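Kuster grip fault

The Kuster grip fault was a failure in the Kuster hand-held gripper, a tool used at the Vendlow site in Skitham to record how people handle small goods for robot training. It came to light in June, when Hòa Triệu found that 138 of 494 recordings showed the jaws as open while they were closed on an object. The objects were mostly glossy toys and figures, handled by workers in dotted knit gloves.
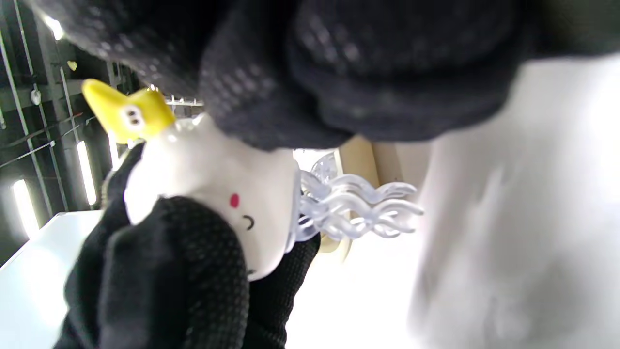
What caused the fault?
A loose position sensor in the jaw hinge, which slipped when the tool was tilted steeply.

Nadja Rüegg traced the slip to two screws left out of the assembly sheet. The bad recordings were pulled before training. An arm at Trodasau had already been trained on an earlier batch and dropped parts for two shifts. No one was hurt. Later units have a locking plate over the hinge.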